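I spent Wednesday at the certification workshop in Kneath, my first since we moved the lab's paperwork over to the new quality scheme. Registration was $80 and the room was full by 9 a.m.

Concetta Carbone ran the morning on internal audits. Her advice was to start with calibration records and leave the manual for later. We have 600 pages of manual, so I took notes. 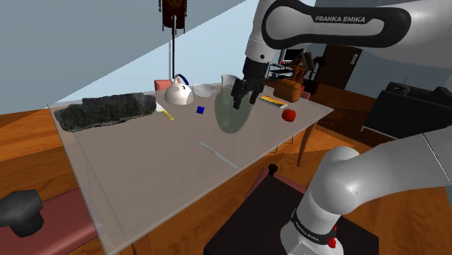
After lunch Guido Gatti covered supplier files, mostly how long to keep them. I left at 2 to catch the bus. The slides are supposed to go up in June.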